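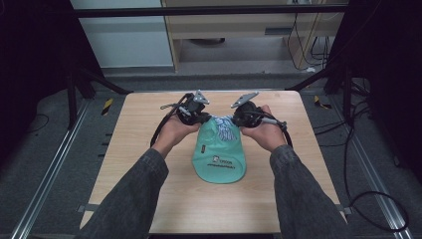
Budget for a second set of handheld grippers?

Posted by Védís Hjaltested

We fold and sort soft goods (hats, mostly) and want to record people doing it by hand with a pair of wired grippers. I have money for one station. Jodus quoted a pair with cables, Clellow quoted the same without. Do I buy spares now or wait until December?

3 shares

hollis_bench

Buy one spare gripper and at least two spare cables. Cables went first for us, right at the connector. We were down 10 days waiting on a replacement. Ask Clellow what their cables cost before you compare the two quotes. Also price the table frame separately. Ours came to more than the grippers did.

mprout44

depends how many hours a day you run it

Zatdale user

I would wait on a second pair. Run the first one for up to three months and write down what breaks. Do put carpet or matting in the quote if people will be standing, and a few cable clips. We forgot both.

3 comments

Contact us | Copyright 2024 | Back to top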